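Wer mit dem Zug nach Dornitz fährt, sollte rechts sitzen. Links sieht man zwei Stunden lang Lärmschutzwand, rechts immerhin gelegentlich eine Kuh. Ich saß links. Auf meinem Schoß lag der Prospekt der Dalteck Heimtextil, die einmal im Jahr ihre Werkstore öffnet, damit Leute wie ich zuschauen können, wie Bettwäsche und Decken bedruckt werden. Man kann sein Leben auch anders verbringen, das ist mir bewusst.

Der Prospekt versprach »einen Blick hinter die Kulissen eines Traumhandwerks«. Das Wortspiel war fett gesetzt, damit es keinem entging. Außerdem wurde um festes Schuhwerk gebeten. Ich trug Sandalen, hatte aber Turnschuhe im Rucksack, in denen ich mich am Bahnhof auf einer Bank umzog, neben einem Herrn, der dasselbe tat. Wir nickten uns zu wie zwei Leute vor einer Bergbesteigung. Er wollte dann aber zum Kegeln.

Vom Bahnhof aus läuft man die Hauptstraße hinunter, am geschlossenen Kino und an drei offenen Bäckereien vorbei, und biegt hinter der Tankstelle ab. Der Pförtner gab mir einen Besucherausweis mit der Nummer 394 und behandelte ihn wie ein Dokument von staatlicher Bedeutung. Beim Hinausgehen sei er wieder abzugeben. Ohne Ausweis kein Ausgang. Ich habe ihn den ganzen Nachmittag mit der Hand festgehalten.

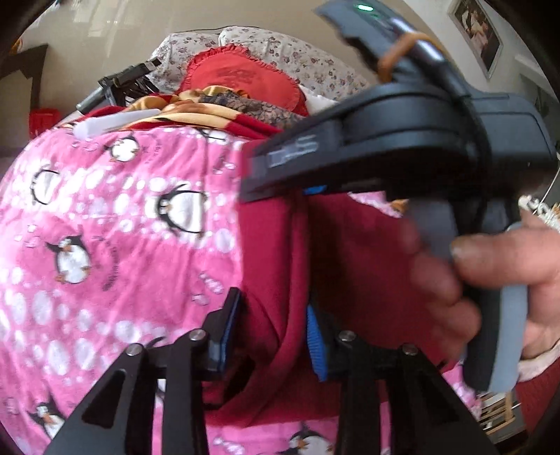
Dornitz, 6. Juli 2018

Das Werk Dalteck steht seit Generationen am Fluss und sieht aus, als hätte jede davon einen Anbau beschlossen, ohne die vorige zu fragen. Man geht zwei Stufen hinauf, durch einen Gang, drei Stufen hinunter und steht wieder auf dem Hof. Geführt wurde unsere Gruppe von Oisín Lynch, der aus Cork stammt, in der Musterabteilung arbeitet und das Wort »Rapport« so schön ausspricht, dass man gern noch eine Stunde über Rapporte gehört hätte. Wir bekamen dann auch fast eine Stunde.

Ein Rapport, das habe ich behalten, ist der Abstand, in dem sich ein Muster wiederholt. Ist er zu kurz, sieht die Decke nach Geschenkpapier aus. Ist er zu lang, passt auf ein Kopfkissen am Ende nur ein halbes Tier. Lynch erzählte von einem Giraffenmotiv, bei dem auf dem kleinen Kissen grundsätzlich bloß Beine zu sehen waren. Es verkaufte sich nach seinen Worten anständig. Bei Kinderware, sagte er, rede ohnehin der Käufer mit, der das Zimmer nicht bewohnt, und der entscheide nach Farbe. Pinguine gingen immer. Pinguine auf Rosa gingen noch besser, obwohl bisher kein Zoologe dazu befragt worden sei.

In der Druckhalle herrscht eine Lautstärke, bei der man freundlich lächelt und zustimmt. Ich habe vermutlich mehreren Dingen zugestimmt. Der Stoff läuft von der Rolle unter den Schablonen durch, bekommt eine Farbe nach der anderen und verschwindet in einem Trockner von der Länge eines Reisebusses. Jede Farbe hat ihre eigene Schablone. Sitzt eine davon nur ein klein wenig daneben, haben alle Figuren auf der Bahn einen Schatten und sehen übernächtigt aus. Solche Ware heißt zweite Wahl und wandert in den Werksverkauf, auf den ich noch zu sprechen komme, weil er für den größten Teil der Gruppe der eigentliche Anlass der Reise war.

Am besten gefiel mir das Musterarchiv. Es liegt unter dem Dach, ist heiß und riecht nach Karton. In den Schubladen lagern Entwürfe, die bis in die Zeit zurückgehen, als man offenbar fand, dass ein Mensch unter braunen und orangefarbenen Kreisen am besten einschläft. Zu jedem Muster gehört eine Karteikarte mit Namen. Die Namen vergab früher der Prokurist, und er hatte eine Schwäche für Badeorte: »Norderney blau«, »Norderney spät«, »Norderney ohne Möwe«. Ein Muster hieß schlicht »Hegarty«. Lynch versicherte, er habe damit nichts zu tun, das sei vor seiner Zeit gewesen, und der Ire, nach dem es benannt sei, habe nur einmal eine sehr große Bestellung aufgegeben und sie dann nicht abgeholt. Es zeigt grüne Rauten. Ich hätte sie auch nicht abgeholt.

Eine Dame aus der Gruppe wollte wissen, warum Bettwäsche nach der ersten Wäsche nie wieder so gefaltet werden könne wie in der Verpackung. Lynch führte uns daraufhin in die Legerei, wo eine Kollegin es vormachte: Längsseite auf Längsseite, Luft herausstreichen, dritteln, umschlagen, fertig. Wir durften es nachmachen. Mein Ergebnis wurde mit dem Satz »Es kommt ja noch ein Karton drum« gewürdigt. Bei Spannbetttüchern, erfuhren wir, gibt es auch in der Fabrik verschiedene Schulen, und man spricht in der Pause besser nicht darüber.

Danach gab es Kaffee in der Kantine. Dazu lief ein Film über die neue Faser Plenaston, von der im Haus viel erwartet wird. Sie soll wärmen, ohne warm zu machen, was im Film durch eine schlafende Frau auf einer Wiese dargestellt wurde. Auf meine Nachfrage, wie sich das anfühle, reichte man mir ein Läppchen von der Größe einer Briefmarke. Es fühlte sich nach Läppchen an. Ab Dezember soll man es in voller Größe kaufen können.

Der Werksverkauf öffnete um vier, und bis dahin hatte ich unsere Gruppe für gesetzt gehalten. Rund 400 Quadratmeter Restposten, Gitterkörbe, ein Schild »Bitte nicht auspacken« und darunter alles ausgepackt. Eine Bettgarnitur zweiter Wahl kostete 32 Euro, und ich habe eine genommen, dunkelblau mit Streifen, die Streifen laufen fast parallel. Die Dame mit der Falt-Frage verließ die Halle mit einem geliehenen Handwagen.

Ein paar praktische Dinge für Nachahmer: Die Führung ist kostenlos, man muss sich aber vorher telefonisch anmelden und beim ersten Versuch mit dem Lager verbunden werden. Im Archiv bekommt man kaum Luft, also vorher trinken. Der Käsekuchen in der Kantine ist besser als der Kaffee – das gilt allerdings auch für das Leitungswasser. Wer größere Mengen kaufen will, kommt mit dem Auto und parkt hinter der Färberei, vorn stehen schon die anderen.

Den Besucherausweis habe ich ordnungsgemäß abgegeben. Der Pförtner legte ihn in eine Schublade zu den übrigen und wünschte mir eine gute Nacht, es war Viertel nach fünf. Auf der Rückfahrt saß ich rechts. Die Kuh stand jetzt auf der anderen Seite.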